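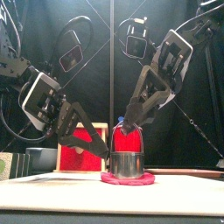 Two arms and a steel pot on a white tabletop.

November 27, 2022

The application inventory at Gimamness had 108 entries when I took over the repository in June. It was kept in a spreadsheet, exported once a quarter, and imported into the modeling tool by hand. By the time the import finished, some of the entries were already out of date. This post covers how I replaced the import and what I would set up differently on a second pass.

The repository runs on Veloso. Veloso stores elements and relationships in one table each, with a type column and a block of free-form properties. This is convenient for the person adding data and inconvenient for the person querying it. An application can have a property called "owner", another called "Owner", and a third called "business owner", and the tool treats all three as valid. I found 26 property names that were spelling variants of something else.

The first step was to freeze the property list. I wrote a small schema file that names each element type we use, the properties it may carry, and whether each is required. We use eight element types. The modeling language offers many more, and previous modelers had used most of them at least once. Anything outside the eight was either mapped to the nearest type or moved to a holding folder. The holding folder is still there and still has things in it.

The second step was the feed. Deployment records come from Goser, the internal service catalog, which has a read-only endpoint that returns every registered service with its host group and support team. A nightly job pulls that list, compares it with the repository, and writes a change file. It does not write to the repository directly. I review the change file in the morning and apply it with a second command.

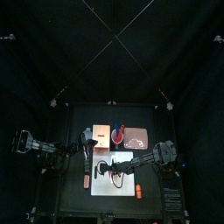
Matching was the slow part. Goser identifies a service by its short name and Veloso identifies an application by a generated key, and neither system knew about the other. I added an external ID property to the application type and filled it in manually for the first load. Name matching got me through 50 of the applications without argument. The rest needed someone to look at them, usually because one application in the model was several services in the catalog, or the reverse. Relationships of that kind are now modeled as an application element realized by one or more service elements, and the external ID sits on the service.

Deletions need their own rule. When a service disappears from the feed, the job sets its status to "unconfirmed" and records the date. It stays in the model. In the second week the endpoint returned a partial list with a success code, and a straight delete would have taken out everything owned by the Clulodcombe office. The job now also stops if the list is much shorter than the one from the night before.

For views, I dropped the hand-drawn landscape diagrams. The layouts are generated from a query, grouped by capability and then by support team. They are less attractive than the old ones. Lines cross, and long names get cut. The support teams complained about the long names, so there is a short label property now, which is optional and mostly empty.

Open items:

Interfaces are not in the feed. Goser does not record which service calls which, so the flow relationships are still maintained by hand and should be read with that in mind.

Retirement dates are stored as text. They sort badly. I will convert them when I next have to touch the schema file.

The change file has no history. I keep the old ones in a folder by date, and diff them when someone asks when a given application moved teams.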